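**Harnurgate Textile Reuse Office** - September updates

1/ The fall clothing exchange opens Tuesday at the Isel Street hall. Doors open at 9 a.m. and close at 4 p.m. Residents may bring up to 15 items each.

2/ Last season the exchange received 836 garments. Of these, 476 went home with new owners the same day. The remainder was sorted for the Eklund mending room or sent for fiber recycling.

3/ Items should be clean and free of strong odors. Missing buttons and small holes are acceptable. Please note any damage on the paper tag provided at the door.

4/ The office cannot accept pillows, bedding with filling, or single shoes. Coats are especially welcome this year - children's sizes above all.

5/ Exchange credits do not expire. Credits issued in the spring remain valid at both the Isel and Tralia locations, and may be given to another household on request.

6/ The mending room has space for 300 repairs this season. Hems, zippers and patches are free of charge. Bookings are made at the front desk, in person only.

7/ T-shirts remain the most common item handed in. Plain dark ones in good condition are usually claimed before noon.
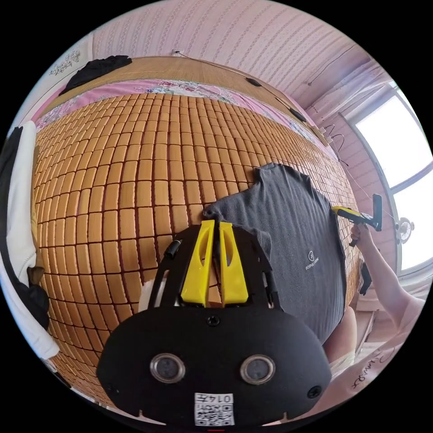
8/ Ayantu Dinsa asks whether shirts with faded collars are still worth bringing. They are. Worn cotton is set aside for patches and cleaning cloths, and earns half a credit.

9/ Parking on Isel Street is limited to one hour during the exchange. The rear entrance has a ramp and will be open all day.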